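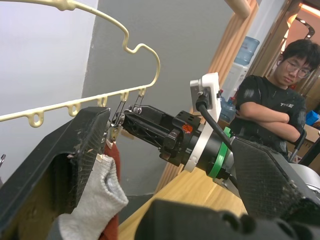

Re: [sayce-list] Cast recording of the Lendomach concert, and the order of the second half

Date: 12 July 2025

Dear all,

I answer inside the message of last week, because it had several questions and I do not want to miss one.

> I was at the Lendomach for the June concert of Avimora and I sat
> in the last row of the balcony. From there the band was much
> louder than the singers until the third number. Did other people
> hear the same thing, or was it only the balcony?

I was downstairs, on the left side, row seven. The first two numbers were also too loud there. The drums came straight at us and the words of the opening chorus were lost, except for the last line, which everybody knows already. In the third number somebody at the sound desk must have made a correction, and from then on I could follow every word. So I would say it was the whole house. I have heard four musicals in concert form at the Lendomach, and each time the sound needed ten minutes to settle. With a full staging the band is under the floor. In a concert it sits behind the singers, on the same level, and the room was not built for this.

> The program said that all the songs would be in the order of the
> 2-act version. But "Lanterns" came after the intermission and not
> before it. Is this a new order, or a mistake in the program?

It is the older order. The show had a first version in one long act, when it was played at the Cledell, and there "Lanterns" came late, just before the quarrel of the two sisters. When they divided it into 2 acts they needed a strong number to close the first one, and they moved "Lanterns" forward. For the concert they put it back. I must say that I like it better this way. The song is quiet and it asks a question, and it is strange to send people out to buy a drink after a question. On the other side, the first half in June ended with the train station number, and the applause for it was very long. Maybe this was also a reason.

One thing did not work with the old order. The reprise of the lullaby now comes only two songs after "Lanterns", and both are slow, both in three, and both begin with the clarinet alone. A man behind me asked his wife if it was the same song again. In the staged version there is a scene with dialogue between them, and this scene was cut for the concert.

> I also missed the dance music. Was it cut completely?

Not completely. The short dance in the market was played, without dancers, and the singers stood at the side and clapped the rhythm. The long ballet from the second act was cut. I was sorry about it, because the orchestration is the best thing in the whole score, in my opinion. I understand that nine minutes of ballet music with nobody dancing can be difficult for a part of the audience, but it was a concert, and in a concert people sit and listen to music. They could at least play the slow middle section with the two cellos.

> Does anybody know if there will be a recording? I have only the
> old demo with piano, and some songs are missing from it.

Here I can be a little more exact. After the concert I waited in the lobby and spoke with a lady from the Sayce label, who was selling the songbooks. She told me the evening was recorded, but only for the archive, and it will not be sold. What they plan is a studio recording with the same cast, in the order of the concert, and with the ballet included. The money is not complete. They sell the discs in advance, and on the evening of the concert they had 1,443 orders. She did not want to tell me how many they need, only that it was "going in the right direction". The price in advance is 30 dollars, with the booklet and the full lyrics. I ordered one at the table and I received a paper receipt with a number. If you were not there, you can order at the box office of the Lendomach, by telephone or in person. On the website I could not find it, but maybe I searched in the wrong place.

Please note that the songbook they sold is not complete either. It has fourteen songs. The trio of the tailors is missing, and "Lanterns" is printed one whole step lower than it was sung. For amateur singers this is probably a kindness. The piano part is well made and not too hard, but the page turns are terrible, especially in the station number.

> My last question is about the singer of the older sister. I did
> not recognize the voice and there was a loose sheet in the program
> which I lost on the bus.

The loose sheet was about a replacement, yes. The singer who was announced was ill, and her understudy from the Cledell production sang the evening. I still have my sheet and I can scan it and send it to you privately, the list does not accept attachments. She was very good. At the beginning she held the music in her hand and looked at it often, but in the quarrel she left it on the chair and did not go back to it. Her low notes are warm and she speaks the lines very naturally. The high ending of the quarrel was taken down an octave, and I did not mind it. If she will also sing on the recording, I do not know. The lady from the label said "the same cast", and I forgot to ask which of the two she meant.

And now a question from my side. In the station number, there were four lines for the ticket seller which I have never heard before, something about the last train having no driver. They are not in the demo and not in the songbook. The audience laughed, so perhaps many people know them. Are they from the first version at the Cledell, or were they written new for June? If somebody on this list has an old program or a script from that time, I would be thankful if you look and write to me or to the list.

With kind greetings to everybody, and excuse me for the long message.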